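Residents' Services — Dining and Common Rooms
Last updated: 4/15/20

Who may use the Jundholm dining room?
All residents holding a current tenancy agreement may use the dining room. Seating is limited to 57 persons at each sitting.

May I bring guests?
Guests are welcome at the evening sitting. Please register their names at the Urkis Street office by noon.

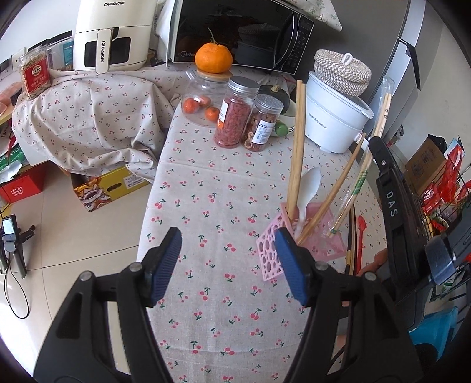 Guest meals are charged to the resident's account and appear on the following statement. Cancellations received after noon will be charged in full.

How do I request a change to my meal plan?
Complete Form 142 and return it to the office. Changes apply from the next billing period — partial refunds are not offered.

Whom should I contact about allergies?
Please write to Hazem Ashour, Catering Services, Room 317.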